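Noviembre — por la autora de Cuaderno de Druria
Mudarse con 40 cajas (y sin ganas)

Vale, escribo rápido que a las siete me cortan internet en el piso viejo. Ya está, nos vamos de Druria. Once años. Bueno, casi.

Lo de las cajas, una locura. Compré 40 en Fortin, las de cartón doble, y me quedé corta en libros y me sobraron para la cocina. Siempre igual. El presupuesto de la furgoneta: 315, sin subir nada. Si quieres que suban, aparte. Y hay que pedir permiso para aparcar en la calle Skovlow, otro papel, otra cola por la mañana.

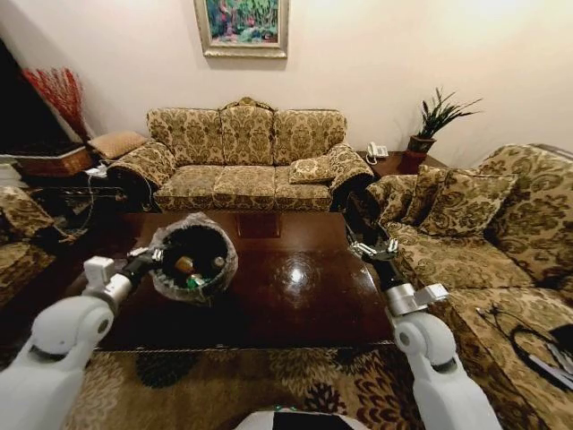 El contrato de la luz, por ejemplo. Tres llamadas. En la primera me dicen que el cambio de titular se hace por la web, en la segunda que por la web no, en la tercera me cuelgan. Al final fui en persona y me lo hicieron en cinco minutos, con un boli que no pintaba.

La fianza todavía no la he visto. La nueva son 3165 entre fianza y primer mes, que se dice pronto. Pedí adelantar la paga, me dijeron que vale, menos mal. Comer lentejas hasta enero y listo.

Y el gimnasio — me quieren cobrar 129 por darme de baja en Esport antes de tiempo. Letra pequeña, página cuatro. He mandado una reclamacion por escrito, a ver. Si alguien ha pasado por esto que me diga.

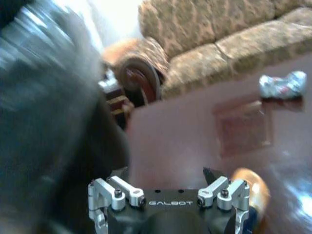
Lo que peor llevo es tirar cosas. Cartas, apuntes de la carrera, un abrigo que no me pongo desde hace siglos. Hice montón de quedarse y montón de irse y a media tarde eran el mismo monton. Mañana otra vez.

El piso nuevo tiene más luz y menos armarios. Y un vecino que toca el trombón, creo que es un trombón. Ya contaré.

Me voy que aún tengo que descongelar la nevera.

Última actualización: noviembre, 18:40

Comentarios

marea_baja: Lo de Esport a mí me lo devolvieron, pero insistí por correo dos meses. Guarda todo.

pilardelsur: Ánimo!! Los libros en cajas pequeñas, te lo digo por mi espalda.

tresycuarto: ¿Y el trombón qué tal toca?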